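Gripper opens on its own mid-transfer, no fault logged

Hirkport Forums > Manipulation Cells > Faults and Safety
Status: open

benchload_k
Posted Saturday, 9:14 AM

Looking for ideas on an intermittent release. Single arm over a fixed table, Sava two-finger electric gripper, Tirkari controller. The task is kitchen tidying: pick a named item, place it on or in another named item. The cell had run 2,707 cycles since the last calibration without a drop that we couldn't explain.

On cycle 373 of the current batch the fingers opened while the arm was still in transfer. The controller reported "object held" for another 600 ms after the command position and the measured position had diverged. No protective stop, no fault code, nothing in the event list. The arm completed the trajectory and performed a normal place with nothing in the fingers. The item landed on the table and rolled.

It has now repeated four times with different items. I can't reproduce it on demand.

Already checked:
- Supply voltage at the gripper connector, static. Within spec.
- Finger pads, replaced.
- Gripper firmware, current.
- Force setpoint, unchanged for months.

Layout as it stands. The usual mix: plate, ketchup bottle, colander, toaster oven, mug, a bowl, toy fruit.

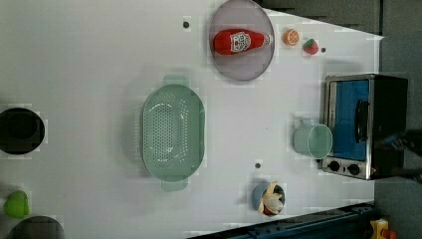 Should an arm be allowed to finish its move after the gripper loses the part?
Only if the cell has been assessed for a dropped part along the whole path; otherwise a lost grip should trigger a controlled stop and hold, with a person clearing it.

I had ours set to continue, inherited from the previous config. It's now set to stop. That handles the consequence and leaves the cause.

ratchet_pawl
Posted Saturday, 9:52 AM

600 ms of stale "object held" is the interesting number. What is your status polling interval? On Tirkari controllers the grip status is latched and only refreshed when the gripper answers. If the gripper drops off the bus, the last good value stays there until the timeout expires. The default timeout on ours was 600.

So I would say the gripper rebooted or lost comms, and the controller kept showing you old data.

benchload_k
Posted Saturday, 10:08 AM

Polling is 50 ms. The timeout is at default, and I just confirmed that default is 600. I had assumed a missed reply would raise a warning. It doesn't, at least at our log level.

oddly_torqued
Posted Saturday, 10:31 AM

Disagree on the reboot. A Sava gripper that loses power holds position. The screw is self-locking. If it opened, something told it to open. Look at your command stream before you start pulling cables.

ratchet_pawl
Posted Saturday, 10:40 AM

It holds position while it's off. When it comes back it homes, and homing goes to full open unless you disable it. Brownout, restart, home, part on the table. We lost a glass jar that way. Auto-home is on from the factory.

oddly_torqued
Posted Saturday, 10:58 AM

Auto-home was on by default in the older firmware. The OP says firmware is current. In the current one it waits for an activate command.

ratchet_pawl
Posted Saturday, 11:03 AM

An update keeps the stored parameters. If the unit shipped with auto-home on, it's still on after the update. Read the parameter, don't trust the release notes.

benchload_k
Posted Saturday, 11:47 AM

Read it back. Auto-home is enabled. The unit is older than the current firmware, so that part of ratchet_pawl's account fits.

I also went through the command log for all five events. There is no open command in any of them until the normal place.

oddly_torqued
Posted Saturday, 12:05 PM

Fair enough, I withdraw the command theory. You still need a reason for the brownout. Static voltage at the connector tells you very little. Put a scope on it and move the wrist.

quiet_flange
Posted Saturday, 12:22 PM

Where is the arm when it happens? If all the events fall in the same part of the path, suspect the cable. We run Mabuza dress packs, and the strain relief clip at the last joint will let the cable creep if it was closed on the jacket seam. After a few thousand cycles the connector is carrying the load.

benchload_k
Posted Saturday, 1:36 PM

All five are within a narrow band of wrist angle, with the last joint near its positive limit. I should have plotted that before posting.

Scope on the supply, arm at reduced speed, nothing in the fingers, guard closed. With the wrist in that band the supply dips for a few milliseconds when the cable flexes. Outside the band it is clean. The cable had crept in the clip and there is no slack left at the connector. One crimp moves when pulled lightly.

Not a Mabuza pack, by the way. Ours is a generic sleeve.

quiet_flange
Posted Saturday, 1:44 PM

Same failure, cheaper sleeve. Replace the cable, don't re-crimp it. The conductors next to the bad one have seen the same bending.

tablesaw_admin
Posted Saturday, 2:10 PM

A point on the safety side before this gets marked solved. The thread has found an electrical fault and a parameter. The larger problem in my view is that the controller can report a held part for 600 ms with no evidence. If any interlock or speed limit depends on that bit, it is wrong for that long.

Suggested order:
1. Cut the comms timeout. With 50 ms polling, three missed replies is a reasonable limit.
2. Turn off auto-home. Require an explicit activate from the operator.
3. Map loss of comms to a controlled stop, separately from loss of grip. They are two conditions and should have two codes.
4. Only then replace the cable. If you do it first you lose your test case.

oddly_torqued
Posted Saturday, 2:25 PM

I would not leave a known bad supply cable on a machine to serve as a test case. Lock it out, fit the new cable, and simulate the dropout with a switch in the supply line. Repeatable, and you choose when it happens.

Also, three missed replies is tight on a shared bus. You will get nuisance stops. I'd start at five.

tablesaw_admin
Posted Saturday, 2:33 PM

Agreed on the switch, that is better than what I wrote. Not agreed on five. If three produces nuisance stops then the bus has a problem worth finding, and raising the limit hides it.

oddly_torqued
Posted Saturday, 2:41 PM

Or the bus is carrying a force sensor and a light ring, as most of them are. We can leave it there.

benchload_k
Posted Saturday, 5:20 PM

Status for anyone who lands here by search.

Cell is locked out. Replacement cable is on order, with a longer service loop and the clip moved back from the joint. Auto-home is disabled and I power cycled the gripper on the bench to confirm: it stays where it was and reports inactive. Timeout is at three missed replies for now. If I get nuisance stops I will post the counts and you can resume the argument.

Comms loss now has its own code. I tested it with a switch in the supply line on the bench unit, and the controller goes to a controlled stop with the correct code every time.

Still open: the dropout never appeared in the event list at the default log level. I've raised that with the vendor as a separate ticket and will add the reply when it comes.

quiet_flange
Posted Saturday, 5:34 PM

Check the other cells for the same clip position while you wait for the cable.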